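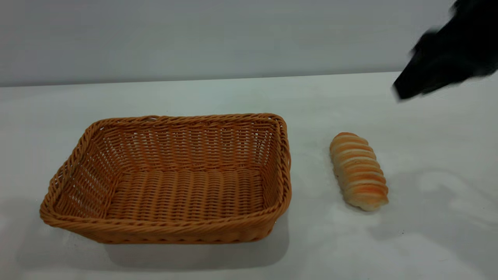
A rectangular bread basket of woven synthetic rattan, with a bread roll beside it

A bread basket is a shallow, open container used to hold and serve bread at the table. It is found in homes, restaurants, hotels and bakeries, and is usually set out before or during a meal. The term is also applied to larger baskets used for shop display, although these are more often sold as bakery baskets. It should not be confused with the proofing basket, in which dough is left to rise before baking.

Materials

Traditional bread baskets are made of willow, rattan cane, straw or split wood. Wire and silver-plated baskets are also used, mainly in formal dining rooms. Since the second half of the 20th century many baskets have been woven from plastic strand, known in the trade as synthetic rattan or poly rattan. The strand is commonly polypropylene or polyethylene and is colored to resemble natural cane, in shades from pale straw to dark brown.

Synthetic baskets do not splinter and can be washed with water and detergent. Many are sold as dishwasher safe, but high heat can soften the strand and cause the sides to lean. Willow and cane baskets are normally brushed out and wiped with a damp cloth, then left to air dry.

Form

Bread baskets may be round, oval or rectangular. Long rectangular baskets suit elongated rolls and sliced baguette, while round ones are more common for dinner rolls. The sides often flare outward, so that baskets can be stacked. The rim takes the most wear and is generally finished with a braid or a wrapped border, which also covers the ends of the upright ribs. Some models have a wire frame inside the rim.

The open weave lets steam escape from warm bread, which helps the crust stay firm. Crumbs collect between the strands of the floor, and a cloth napkin or paper liner is often placed inside.

Manufacture

Most natural baskets are still woven by hand. The Bravammont workshop, run by Ferenc Sárközi, produced 704 willow bread baskets in its first year and later added a synthetic line under the name Atance. Its rectangular model is sold to restaurants in cartons of 100.

See also

Basket weaving
Bread box
Proofing basket
Wicker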